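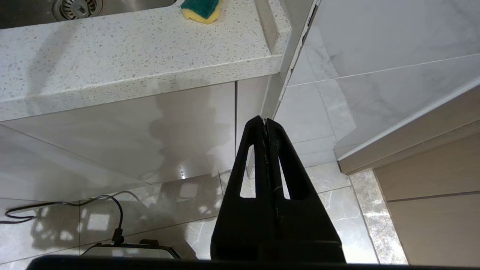

Keeping an old PC going for gaming: what I do at home

My computer lives under the desk in the spare room and it has played every game I've cared about since I built it. I'm not made of money, so when a big update lands and everything starts stuttering, I get the screwdriver out before I get the credit card out. These are the jobs I do, in no special order.

Dust first. Always dust first! I shut down, switch off at the wall, pull the plug and take the side panel off. Then I use a soft paintbrush (a clean one, never been near gloss) to loosen the fluff on the fans and a can of compressed air to send it out of the back door. Hold the fan blades still with a finger while you spray. I let one whizz round once and it has rattled ever since.

Have a look at the filter at the front as well, if your case has one. Mine slides out at the bottom and I'd owned the thing two years before I found it. Rinse it under the tap and leave it on a towel overnight. Don't put it back damp.

Cables next. I had a great knot of them in front of the intake fan, so I tied them back with the strips you get on freezer bags. It's not pretty but the air gets through. After the dusting and the tying, my graphics card ran 11 degrees cooler in Gorkum, the one with all the boats, and the fans stopped screaming every time I sailed into the harbour.
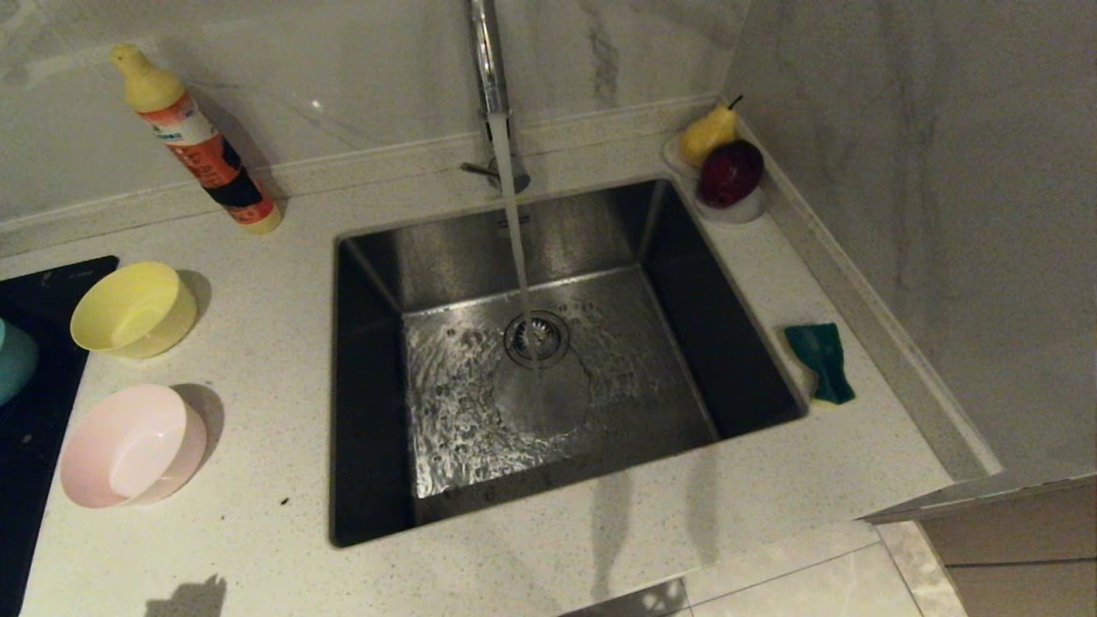 Trudy Tipoki wrote in after I first put this up to say that she'd done all of the above and her machine still ran hot, and what fixed it in the end was fresh thermal paste. She says a blob the size of a pea is plenty, wipe the old stuff off with a proper cleaner and a coffee filter so you don't leave bits behind, and do the cooler screws up a little at a time, corner to opposite corner. I've since tried it and she's right, though I was sweating the whole way through.

Now the settings, where most of the free speed is hiding. I turn shadows down to medium before I touch anything else. I really can't tell the difference once I'm running about, and in Gorkum it took me from 18 frames a second to 33 in the busy market. Reflections go next, then grass distance. I leave textures on high if the card has the memory for it, as muddy walls annoy me more than anything. Change one setting, play for a bit, then change another, or you'll never know which one did the trick.

Motion blur I switch off everywhere. That's just taste (my brother loves it, and he's wrong).

Leave some room on your drive too. Mine was down to 9 GB free and loading took so long I could make a round of toast. I cleared out old recordings and two games I was never going to finish, and kept the save folders on a memory stick in case I change my mind.

One more thing, write your settings down before you update a game. The last patch put all of mine back to ultra without so much as a by your leave, and I spent half an evening trying to remember what I'd had the water on. They're on a sticky note inside the cupboard door now, next to the bin days.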